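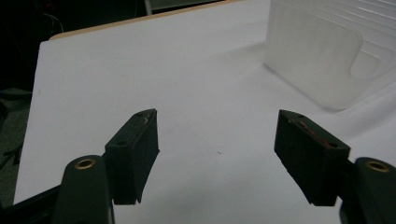 Bjarke Hjaltadóttir reckons a paper shade is the way to go over a dining table, and after hanging one myself I'm inclined to agree! My trouble is the colour of the light. I've got the Farstead in the big size on a 32 cm cord drop, and in the evening it goes a cold, greyish white that makes dinner look awful. Do I change the bulb, line the shade, or start again with the Gullar in linen?

Posted by Plikside_Jen, Dec 7, 2024
1,189 views

Tomasz R.
Change the bulb first! Look for 2700K on the box – plenty of cheap ones are 4000K and they're dreadful at home. Get a frosted one too, or you'll see a hot spot through the paper. I swapped mine in August and the whole room felt different. I love that shade, by the way, please don't give up on it.
8 people found this helpful

mossgarden
get the Gullar, linen is nicer anyway

Adele W.
Agree with Tomasz on the bulb, and I'd add a dimmer if your wiring allows it (an electrician can tell you, and make sure the bulb says dimmable). Lining can work beautifully as well. I used a sheet of cream mulberry paper inside a Sanna, held with tiny dabs of rice glue, and the glow is gorgeous – like late afternoon. Only do it with an LED, and keep the paper well clear of the bulb. Your cord sounds a bit short to me, too. Mine hangs so the bottom of the shade is 70 cm above the tabletop, and the light stays on the food and out of everyone's eyes.
Comments (2) Share

Related
Cleaning a pleated lampshade
Is the Sanna too big for a hallway?
Painting a ceiling rose the same colour as the ceiling
Matching metal finishes in a small kitchen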